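Search this site Enter keywords Go

Print this page | E-mail to a friend

The Drop Rule

The standard came as a file of 118 pages and I read it on the bus to Salgado, which takes long enough if you skip the annexes. I had been told that everyone skips the annexes. The firm that wrote it was called Clasusano, and on the cover they had put a drawing of a hand shaking another hand, one of them made of pipes.

I was to check a home against it. Zorkireo paid people to do small jobs at their own tables with a pair of grippers, and the recordings went to whoever was teaching a robot to do the same. Up to then there had been one sheet of instructions with a phone number at the bottom. Now there was a standard, and since there was a standard there had to be me.

Martim Tavares let me in before I rang. He had a sandwich in one hand and he looked at the folder under my arm.

"Is that it?"

"That's it."

"The old one was one page."

"It had a mistake in it," I said.

"It had a wrong phone number. We managed."

He wiped his hands and showed me through. The job that week was the box: take the things out, put the things back, start again. He had done it since breakfast and meant to do it until his wrists complained. I sat down with the checklist on my knee and asked him to carry on as if I weren't there, a sentence I have said in a good many homes and never seen obeyed.

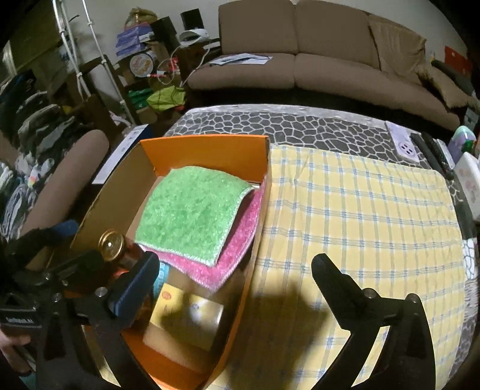 Section 4 said that the operator should move at a natural and unhurried pace. I wrote down that he did. Then I wondered how I knew. He was being watched by a woman with a folder, and his hands had slowed to the speed of a man carrying soup past a sleeping dog. If I had hidden in the hall I might have seen the natural pace, but Section 9 said that an assessor must be in plain view at all times, out of respect for the operator. I had no quarrel with Section 9. I only thought that someone ought to have introduced it to Section 4.

"Too slow?" he asked.

"It's fine."

"I can do it faster. Do they want it faster?"

"They want it natural."

"Natural's faster," he said, and went on at the same speed.

I ticked things. Grippers checked for loose screws before the session: he said yes. Hands washed: yes. A rest after every 11 goes: he laughed at that one, and then saw my face and said yes. I ticked it. It was a box that took a tick, and nowhere on the page was there room to record a laugh.

The trouble came with Section 6. I had underlined it on the bus. It said that an episode in which an object was dropped, knocked over or placed badly should be kept, marked as a failure and sent in with the rest. A robot brought up only on success, the authors explained, would have no idea what to do on the day something slipped. I thought this was the one sensible paragraph in the whole document. I had been looking forward to it, if I'm truthful, because it gave me something to say to people other than whether they had washed.

"And the drops?" I said. "You keep those?"

Martim put the grippers down. He did it gently, one and then the other.

"Which answer do you want?"

"The one that happens."

"I bin them."

"All of them?"

"You press the side button and hold it, and it asks you if you're sure, and you're sure."

I turned to Section 6 and read it to him. He listened very politely. He had a way of tilting his head at long words, as though they might be easier to catch on that side. When I had finished he asked if he could see it, and he read it again for himself, moving his lips, and gave it back.

"That's good, that," he said. "I agree with that. Who pays for it?"

"Zorkireo."

"Zorkireo pays for good ones. You send in 500, they go through Tilteck, and Tilteck throws out anything where the thing doesn't end up where it should. Then they pay you for what's left. So if I send a drop, I've worked for nothing, and my score goes down, and when my score goes down I get the socks."

"What socks?"

"Pairing socks. It's terrible. You don't want the socks."

I looked in the index for Tilteck. It was there, in Annex C. The annex said that a checking program could be used "to assist in maintaining quality" and that its settings were a matter for the client. So page 31 asked everyone to keep their failures, and the annex let a machine throw them away in the night. I don't believe anybody had lied. I think one person wrote the front and another wrote the back, and they were both pleased with it.

"Do one," I said. "Drop something. Send it. Let's see what comes back."

"On purpose?"

I had to look that up as well. Section 6, part two: failures must not be staged.

So we waited for a real one. I had never before sat in a stranger's front room hoping that he would fumble, and I can tell you it does a person no good. He knew what I was waiting for. He became superb. The things went out and the things went in, and each was set down as lightly as an egg. I began to lean forward when he lifted something awkward. Once I believe I held my breath.

"You're putting me on," he said.

"I'm only sitting here."

"You're willing it."

"There's nothing in the standard about willing."

"Check the annexes," he said.

It was past noon when one of them went. I won't pretend it was dramatic. He was shifting his hold, the way you do with a shopping bag, and the thing turned over and rolled, and he said a short word and put his thumb on the side button out of pure habit. I said "Don't!" much too loudly. He took the thumb away and stood there with his elbows out.

"Now what?"

"Mark it as a failure."

There was no way to mark it as a failure. We went through the whole menu. There was "good" and there was "delete", and there was a setting for the date. In the end he marked it good, and in the space for comments he typed DROPPED IT SORRY, and I told him to take out the sorry. He said he would prefer to leave it in. It went off to Tilteck, which had it for less time than it takes to fill a kettle, and came back refused, reason code blank, score adjusted.

"Socks," said Martim.

I said that I would put it in my report. He nodded at this in a kind way. Then he picked up the grippers again, squared himself to the table, and got ready for the next go.
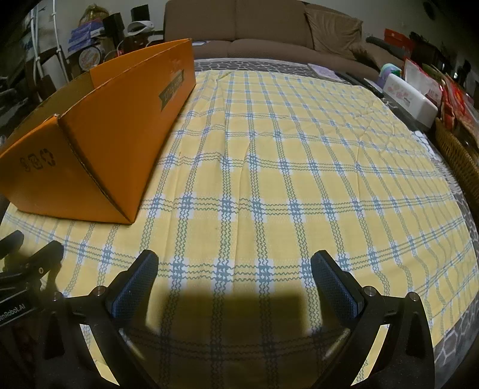
Martim wondered, without looking round, whether the people who wrote the thing had ever held one of these for a morning. He wasn't complaining, he said, he liked rules, he had worked at a swimming baths and you would not believe what went on there before the rules. But at the baths the fellow who wrote NO RUNNING had seen someone run.

I told him that Clasusano had consulted widely. It said so on page two.

"Who with?"

Page two had a list. It was a list of firms.

I stayed for the rest of the session. I filled in the parts on lighting and on the storage of personal details, and a part on the operator's right to stop at any moment, which he said he had read and thought handsome. At the end the form asked me to choose between Compliant and Not Compliant. If I chose the second, he would be suspended while the matter was looked into, and what would be looked into was why Martim Tavares had been deleting his failures. I could see the letter. It would have the two hands on it.

If I chose the first, then the standard was being followed in Salgado, and it would be a fact, and somebody would add it to the other facts and give a talk.

There was a line for remarks. It allowed 2,000 characters, and I am a person who can fill a line for remarks. I wrote that Section 6 was right and couldn't be carried out. I wrote that the recording menu needed a third choice, and that a failure should be paid at the same rate as a success, or people would go on quite reasonably throwing them away. I wrote that the annexes should be read by whoever wrote the sections, preferably aloud. Then I ticked Compliant, with the sort of feeling you have when you sign for a neighbour's parcel and it's ticking.

Martim saw me to the door. He asked how many homes I had still to do and I said a good few, up to October.

"And they'll all say they keep them."

"Most of them will."

"You could ask them about the button," he said. "Ask them how you hold it down. If they know how long you have to hold it, well."

I wrote that in the margin, next to Section 6. It was a better test than any in the folder, and I never found out what heading I was supposed to put it under.

An answer came some weeks later. It thanked me for my engagement with the standard. My remarks had been passed to the working party on remarks. There was a new edition on the way, and it would have a clearer Section 9, and the annexes would be moved to a separate file, to make the main document lighter to carry.

Martim rang me the same week. I thought it would be about the suspension that hadn't happened, but he wanted to know whether there was a section on socks.

I said I'd look.

Print this page | E-mail to a friend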